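Home | News | Workshop | Materials | Contact

Rornen moves tabletops to a lighter finish for the Telberg line

May | By the Teredum news desk

Rornen is changing the surface treatment on its Telberg tables. The new tops have a pale, cream-to-beige look and a smooth face with a slight gloss.
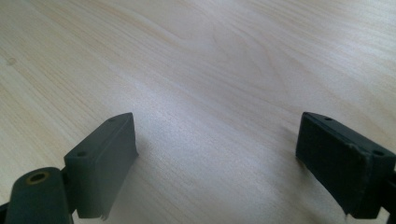
How should a light wooden tabletop be cleaned from day to day?
Wipe it with a soft cloth dampened in plain water, following the grain, then dry it with a second cloth.

Under the old schedule, each top received a single heavy coat and was left overnight. The new one calls for two thin coats with a light sanding between them. Rornen says the change adds 40 minutes of labor per top and cuts the time a table spends in the drying room. The first run is set at 500 tables. A second run of 1,000 will follow if the return rate stays within the company's limit.

Grain selection has also been revised. Earlier Telberg tops were sorted for straight grain only, and boards with wide arches or small knots went to shelving. Sound knots and arched grain are now accepted on the upper face. Open knots, splits and filled holes are still rejected. Rornen expects more variation from one table to the next and has told dealers to stop promising a match between tables ordered at different times.

The finish was tested at the Wanigasekara workshop, where sample tops were wiped down 10 times a day and checked under a side light for dull patches. Wear showed first along the front edge. The edge is now rounded a little more before coating, and a third thin coat is applied there by hand.

Glare was the other point raised in testing. A glossy top under a ceiling light can show a bright patch that makes reading tiring. The gloss level was lowered once during the trial and has been fixed for the first run. A fully matte version was tried and dropped after it marked too easily.

Prices for the Telberg line do not change. Tables already on order will ship with the old finish unless the dealer asks for the new one before the end of May. Care sheets for both finishes will be packed with the legs.

Previous | Next | Back to News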